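Ticket 942 – Kitchen circuit tripping, hallway safety switch, Tanbridge unit
Status: Closed (reopened once, closed again)
Category: Electrical / power
Logged by: tenant

First entry, 6.40 pm

Hi all, me again. The safety switch for the kitchen power points has started tripping and I can't work out a pattern. It's gone twice this week, both times around tea time, and both times it took out the fridge as well as the benchtop points. Lights stayed on. Oven stayed on (it's on its own circuit I think, there's a separate switch for it in the board marked STOVE in someone's lovely old handwriting).

Reset it both times and it held. No burning smell, no scorch marks on any of the points, nothing buzzing. I haven't touched anything inside the board and I'm not going to!

What was running the first time: fridge, kettle, toaster. Second time: fridge, kettle, and the little Dinu dehumidifier that lives in the laundry nook, which turns out to share the kitchen circuit even though it's on the other side of the wall. Great planning, whoever wired that.

Second entry, 8.15 am

Reply from support said to unplug everything on the circuit, reset, and plug things back in one at a time, leaving each one long enough to get properly warm. Fair enough. I've made a list of everything that lives on that circuit and it's longer than I thought:

Fridge
Kettle (Waken, the cheap one)
Toaster
Electric steamer
Dehumidifier
Phone charger
Washing machine, when it's going

Started with the fridge on its own overnight. No trip. Milk's fine.

Third entry, 7.30 pm

Right, so today was kettle day. Boiled it three times in a row on the left-hand point, then three times on the right-hand point. Nothing. Then kettle and toaster together, nothing. I was starting to feel a bit silly for logging this at all.

Moved on to the steamer and gave it a full run with dinner in it, and the switch held the whole way through. It's only a 700 watt thing so I never really suspected it, but support asked for every heating appliance to be tested and I'm a good tenant.

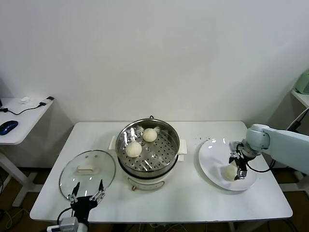

Posted by: Unit 2 tenant
Role: Ticket owner

So that leaves the dehumidifier and the washing machine. I'll do the washing machine tomorrow because I've got a load to put through anyway, and then the dehumidifier goes on by itself.

One thing I forgot to mention earlier – both trips were on rainy evenings. Could be nothing, it's been a soggy December. But there's an outdoor power point on the back wall beside the tap, and I honestly don't know which circuit that's on. The flap on it doesn't close properly. I'm going to leave it alone until somebody tells me otherwise.

Fourth entry, 12.20 pm

Washing machine did a full warm cycle, no trip. Dehumidifier has been going since breakfast, no trip. So everything on my list has passed and I'm back where I started, only with clean towels.

I did test the outdoor point the easy way: switched the kitchen circuit off at the board and plugged my desk lamp in out there (dry day, dry hands, don't tell me off). Lamp was dead. Switched the circuit back on, lamp came on. So the outdoor point IS on the kitchen circuit, and it isn't written on the board anywhere.

Fifth entry, 9.05 pm

It's raining and it's just tripped. Kettle wasn't on. Toaster wasn't on. Fridge and nothing else! I unplugged the fridge and tried the reset and it wouldn't hold at all, went straight back off. Have run an extension lead to the fridge from the lounge, which is on a different switch, and I'm leaving the kitchen one off for the night. Can we please get the electrician out to look at that outdoor point? I'm 100 per cent sure it's that now, or as sure as a person with a desk lamp can be.

Support note

Electrician booked through Binero. Please leave the kitchen circuit off and don't use the outdoor point. Interim extension lead is okay for the fridge only. Please keep it off the floor where people walk.

Sixth entry, 3.45 pm

Sparky's been. Water was getting in past the busted flap and the terminals were green. He's replaced the whole outdoor point with a weatherproof one, tested the safety switch (it was doing its job the entire time, poor thing) and put a proper label on the board. Happy for this to be closed.

Seventh entry, 7.10 am

Sorry, reopening for a small one. Kitchen power is all good, it bucketed down overnight and nothing tripped. But the new point out the back has a gap along the top where the old one was bigger, and you can see bare brick and a bit of the old hole. Can that be sealed before the next big rain?

Support note

Gap sealed this morning. Closing 942.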